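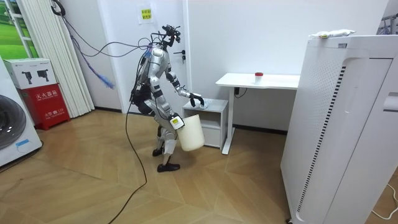 Figure 3.1 Wastebasket held beside the nightstand while the top is attended to.

Chapter 3
Clearing Small Rubbish from Furnished Rooms

Wumpini Boateng and Ohemaa Amissah

By the end of this chapter, students should be able to:
plan a route through a furnished room before any rubbish is lifted;
distinguish between rubbish, belongings and items to be queried;
clear bedside, desk and shelf surfaces into a portable bin;
complete the room record used at Windbridge and Stustbridge residences.

3.1 Bringing the bin to the work

Chapter 2 dealt with the order in which rooms on a corridor are serviced. The present chapter is confined to a single room, and to the light rubbish that gathers on its furniture between one service and the next: tissues, wrappers, receipts, empty bags. Such items weigh almost nothing and are easily dropped, and a piece of paper carried across a room to a fixed bin will often finish under the bed.

The method taught here is to carry the bin. A small wastebasket is taken by the rim in one hand and kept close to the surface being cleared, leaving the other hand free to pick up. The bin should be held below the level of the furniture – a nightstand is a convenient height on which to practise – and clear of the floor, so that it does not scuff the boards or catch on a rug. Work begins at the door and proceeds in one direction only.

Crumpled paper requires some judgement. A used tissue may be discarded at once. Folded or written paper is left where it lies and noted on the record, as are coins, medication and jewellery of any value.

3.2 Trays, shelves and desks

Open trays fitted beneath a desktop are the surfaces most often missed on inspection. They sit below the eye line of a standing attendant, and a clear plastic bag lying on a white tray is difficult to see from the doorway.
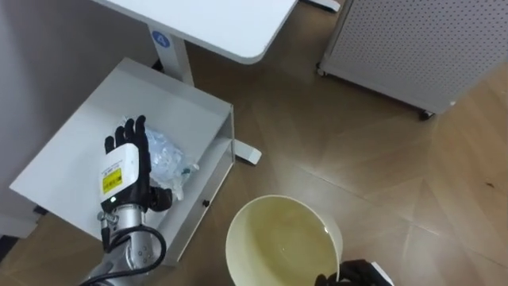 The attendant should therefore stand close enough to look down into the tray, and should feel a bag for contents before it is thrown out. Where a desk is on castors, the brakes are checked first. Bags that hold anything at all are treated as belongings and remain in the tray. Soft plastics are kept apart from general waste at those sites listed in Appendix 2, and the procedure for sorting them is set out in section 3.4.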